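Kadent 핸드헬드 그리퍼 (평행 링크형, 2지)

상품 안내 / 비교 테스트 메모 / 구매 전 확인사항

판매: Zarkon 자동화 부품
재고: 있음. 오후 3시 전 주문은 당일 출고

손에 들고 쓰는 데모 수집용 그리퍼입니다. 로봇 암에 달기 전에 손으로 먼저 잡아보고 싶은 분들용. 최근 문의가 많아서 저희가 직접 써본 내용 위주로 급하게 정리합니다. 빠진 부분은 나중에 추가할게요.

기본 사양

형식: 2지 평행 링크
본체: 무광 블랙
핑거 패드: 블루, 고무 계열, 교체형
최대 벌림: 126mm
패드 폭: 30mm
카메라: 본체 뒤쪽 광각 1개 (별매 가능)
구성품: 본체, 여분 패드 한 쌍, 고정 나사 6개, 육각 렌치

비교 대상

Cisneros 2지 그리퍼랑 Fonden 소프트 핑거. 둘 다 저희 매장에서 같이 취급하는 제품이라 특별히 어느 쪽 편드는 거 아닙니다. 물건은 상자, 머그컵, 케이블, 수건, 털 원단 이렇게 돌려가며 잡아봤어요. 물체별로 반복해서 총 74회.

딱딱한 물건

상자, 머그컵은 셋 다 무난. 차이 거의 없음. 무게감은 Cisneros가 제일 가볍고 오래 들고 있으면 확실히 손목이 편합니다. Kadent는 앞쪽이 조금 무거운 편. 케이블은 Fonden이 자꾸 미끄러져서 별로였고 Kadent랑 Cisneros는 비슷비슷.

털, 천 종류

여기서 차이가 좀 납니다. 털이 긴 원단은 표면만 살짝 집히고 속감이 안 잡히는 경우가 많은데, 이럴때는 핑거를 세워서 조금 깊게 넣고 천천히 닫는 게 좋습니다. 빨리 닫으면 털만 훑고 빠져요. 흰색 계열 긴 털로 해볼 때는 양쪽 파란 패드 사이로 털이 뾰족하게 모여 올라오는 정도, 꽉 물기 전 단계에서 한번 멈추고 위치를 보는 식으로 했습니다.

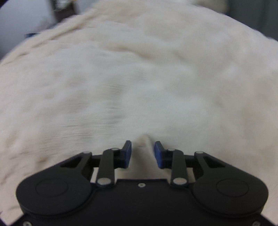

카메라 시야

광각이라 모서리는 어둡게 떨어집니다. 불량 아니에요. 문의 진짜 많음. 큰 물건을 가까이서 잡으면 화면 대부분이 물건으로 차니까 배경 기준으로 위치 추정하시는 분은 감안하셔야 합니다. 털처럼 무늬가 흐릿한 표면에 빨리 움직이면 블러도 생겨요. 조명 밝게 + 천천히 움직이기, 일단 이 두가지부터.

패드 관리

털 작업 후에는 패드에 잔털이 붙습니다. 테이프로 떼고 물티슈로 한번. 알콜은 비추천, 표면이 금방 뻣뻣해지더라구요. 링크 핀 쪽에 털이 감기면 핀셋으로 빼주세요. 억지로 벌렸다 닫았다 하지 마시구요.

추천 대상

천, 인형, 털 원단 같이 흐물흐물한 물건 위주면 Kadent.
가벼운게 최우선이면 Cisneros.
Fonden은 과일 같은 거 잡으실 분만. 케이블 작업엔 비추.

주문 전 확인

패드는 소모품이라 보증 제외입니다. 본체 보증 6개월. 카메라 포함/미포함 옵션 꼭 확인하고 주문해주세요, 출고 후 변경 안됩니다. Cisneros 패드는 호환 안됨 (나사 간격이 틀려요). 대량 견적은 상품 문의 게시판에 수량이랑 카메라 옵션 적어주시면 순서대로 답변드립니다.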